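Teilnehmende gesucht: Gesprächsreihe „Das erste Treffen“

Die Partnervermittlung Grerine sucht Singles, die im August an einer Reihe von begleiteten ersten Treffen teilnehmen und hinterher darüber Auskunft geben. Die Treffen finden in Dodonness statt, in den Räumen des Cafés Dauda.

Worum es geht

Grerine vermittelt bisher vor allem schriftlich. Im vergangenen Jahr haben wir 2.288 Rückmeldebögen von Mitgliedern ausgewertet. Über 30 Prozent der Befragten schrieben, dass sie nach einem ersten Treffen nicht wussten, ob die andere Person sich noch einmal verabreden wollte. Viele haben deshalb gar nicht mehr nachgefragt. Wir möchten besser verstehen, an welcher Stelle des Abends diese Unsicherheit entsteht und ob feste Absprachen vorher daran etwas ändern. Dazu gehören ganz einfache Dinge: wie lange man bleibt, wer bezahlt, ob man sich am nächsten Tag meldet.

Die Ergebnisse fließen in einen Leitfaden ein, den unsere Mitglieder kostenlos bekommen. Geleitet wird das Vorhaben von Elisa Costa. Die Gespräche nach den Treffen führt Patricio Lucero.

Wen wir suchen

Wir haben Plätze für 12 Personen. Sie sollten volljährig sein, zurzeit in keiner Beziehung leben und grundsätzlich daran interessiert sein, jemanden kennenzulernen. Eine Mitgliedschaft bei Grerine ist nicht nötig. Das Geschlecht und die Frage, wen Sie kennenlernen möchten, spielen für die Teilnahme keine Rolle, wir brauchen diese Angaben aber für die Zuordnung. Wer lange nicht verabredet war, ist ebenso willkommen wie jemand, der gerade erst von einem Treffen kommt.

Die Gespräche werden auf Deutsch geführt. Sie sollten sich zutrauen, einen Abend in eigenen Worten zu schildern, auch wenn er zäh war.

Nicht teilnehmen können Beschäftigte von Grerine und deren Angehörige.

Ablauf

Zuerst füllen Sie einen Fragebogen aus. Er läuft über das Programm Nornitex und lässt sich am Telefon oder am Rechner bearbeiten. Auf Wunsch schicken wir ihn auf Papier zu. Danach rufen wir Sie an und klären offene Punkte.

Wenn Sie einen Platz bekommen, haben Sie im August zwei Treffen mit zwei verschiedenen Personen. Beginn ist jeweils um 18.30 Uhr. Beim ersten Treffen gibt es keine Vorgaben. Vor dem zweiten erhalten beide Seiten ein Blatt mit Absprachen, die Sie gemeinsam durchgehen. Am Tisch sitzt niemand von uns, und es wird nichts aufgenommen. Eine Ansprechperson ist den ganzen Abend im Haus. Sie können ein Treffen jederzeit beenden und müssen das vor Ort nicht begründen.

Am Tag darauf folgt ein Telefongespräch mit Patricio Lucero. Es wird mit Ihrem Einverständnis aufgezeichnet und nach der Abschrift gelöscht. Namen und Wohnorte nehmen wir aus der Abschrift heraus. Was Sie über die andere Person sagen, erfährt diese nicht von uns. Kontaktdaten geben wir nur weiter, wenn beide zustimmen.

Was Sie bekommen

Getränke und ein kleiner Imbiss sind frei. Fahrtkosten innerhalb der Region erstatten wir gegen Beleg. Nach dem letzten Gespräch erhalten Sie eine Aufwandsentschädigung, deren Höhe wir Ihnen am Telefon nennen. Wer nach dem ersten Treffen aussteigt, bekommt die Hälfte. Bitte geben Sie im Fragebogen Unverträglichkeiten an, die Küche im Dauda richtet sich danach. Die Räume sind stufenlos erreichbar.

Anmeldung

Fordern Sie den Fragebogen über das Kontaktformular von Grerine an, Stichwort „Erstes Treffen“. Wir brauchen Ihren Namen, eine Telefonnummer und eine Uhrzeit, zu der Sie erreichbar sind. Ein Foto ist nicht erforderlich. Wenn sich mehr Menschen melden, als wir Plätze haben, entscheiden wir danach, ob sich passende Paarungen bilden lassen.

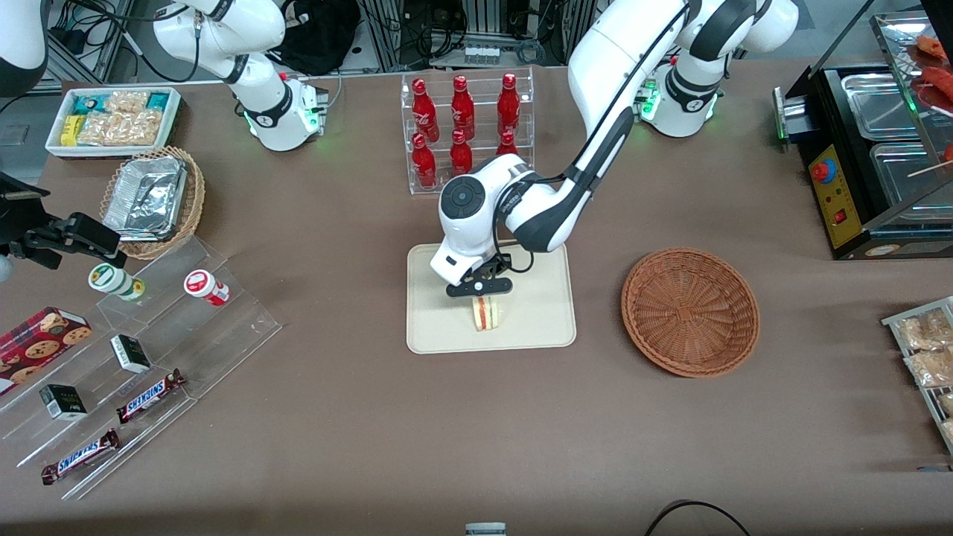

Absagen verschicken wir ebenfalls schriftlich. Fragen zum Ablauf beantwortet Elisa Costa.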